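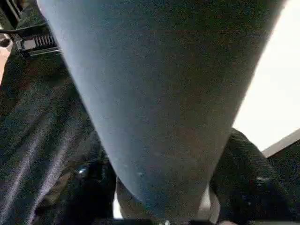
Black clothes going gray in the wash, what are you doing about it?

Laundry and Clothing Care > General
301 views

lutfa_s
Posted Jul 5, 2024

I have a pile of dark stuff that I wear for work. Pants, two shirts, a knit jacket. All of it started out black and now half of it is a sort of bluish gray, worst along the folds and seams. The pants are the oldest, maybe a year and a half.

I wash cold, normal cycle, liquid detergent. I dry on medium. I turn things inside out when I remember to, which is maybe half the time. I also tend to leave a load sitting in the basket overnight, so everything comes out wrinkled and then I iron it on high.

Is it the washing, the drying or the ironing? I don't want to buy dye if I'm going to fade it all again by November.

Lutfa

tmatubbar
The dryer. Look at your lint screen after a dark load. All of that came off your clothes. Hang the darks and see what happens over a couple of months. The first time I did this I thought it was a waste of time, but the pants I hang are still black and the pair I kept putting in the dryer is gray at the knees.

Dewan87
I don't agree that it's mostly the dryer. Most of the wear is in the wash, from things rubbing against each other wet. If you wash pants with a zipper in the same load as a knit jacket, the jacket loses every time. Close zippers, fasten snaps, wash less at once, use the short cycle. I have dried everything on low for years and my darks are fine.

Ironing on high is bad too, but that gives you shine more than fading. Look at the creases from the side under a lamp. If they look glossy, that's the iron.

lutfa_s
Some of the folds do look lighter under a lamp, but I can't tell if that's shine or if the color is gone. How do you tell?

Dewan87
Hold steam over it and brush it with a damp cloth. If it goes back to dark once it dries, it was shine. If it stays light, the dye has worn off.

tmatubbar
"Dried everything on low" is not the same as medium, so I think we are saying the same thing.

Dewan87
We are not. You told her it's the dryer. I'm saying she could hang everything from now on and it would still fade if she keeps doing full loads on the normal cycle.

tahsin_c
What about the water? We moved from Widari to Herker and everything dark got dull within a few months. Same washer, same detergent. The water is much harder here. I started using a little less detergent and adding a second rinse and it helped. Some of what looks like fading can be residue. Try one load with an extra rinse before you change anything else, it costs you nothing.

Mahfuz R
Second rinse helped here too. I'd skip vinegar, people always bring it up and I used it for a year with no difference I could see.

For the overnight wrinkles: shake each piece out and put it on a hanger while it's still damp. Pants by the cuffs. You won't need the iron on high for most of it, and if you do, iron from the inside or put a thin cotton towel in between.

tmatubbar
Vinegar did work for me on towels. Never tried it on darks.

lutfa_s
Thanks everyone. I did the steam test on the pants. The front creases came back dark, the knees did not. So I guess it's both. Tonight I'm doing a small load inside out, short cycle, extra rinse, and hanging all of it. The jacket goes in by itself.

Still undecided on the dye. Has anyone dyed a poly blend at home?

Dewan87
Check the tag first. Regular dye barely takes on polyester. You need the kind made for synthetics, and a big pot you don't cook in. The stitching often stays the old color.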